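4.2 Comparing finger pads on rigid dishware

We turn now to the part of the study that took up most of our patience, which is the handling of plates and bowls. Dishes are a harder test than they look. They are smooth, the rim is thin compared with the opening of the jaws, and most of the weight sits well away from the point where the fingers close. For this comparison we kept the hand-held gripper the same and changed only the pads, using the flat Harance pads first and the ridged ones afterward. Each pad type was given 162 grasps, split among 3 people who had all practiced beforehand, and a grasp was scored as held if the dish stayed up for the full count without turning in the fingers.

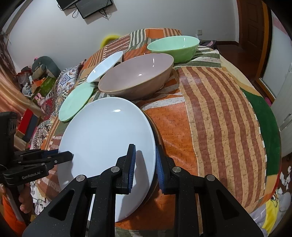 Figure 3. Ridged blue pads closed on the rim of a white plate standing on its edge, with one finger on the front face and the other behind the rim.

Afroza Gamage, after reading an early draft, remarked that a score of held or not held hides the slow slips, and that she would sooner see how far the rim had turned after 20 seconds. We think this is a very fair point, and we were glad to have it while there was still time to go back over the recordings. Measuring rotation that way, the two pad types come apart more clearly for plates gripped low on the rim than for bowls, where the curve of the wall seems to help either pad settle into place. We would be a little careful about reading too much into the bowls, though, as our people tended to squeeze them harder. The Sidutis controller logs jaw opening but has no force reading, and so we leave that question to Section 5.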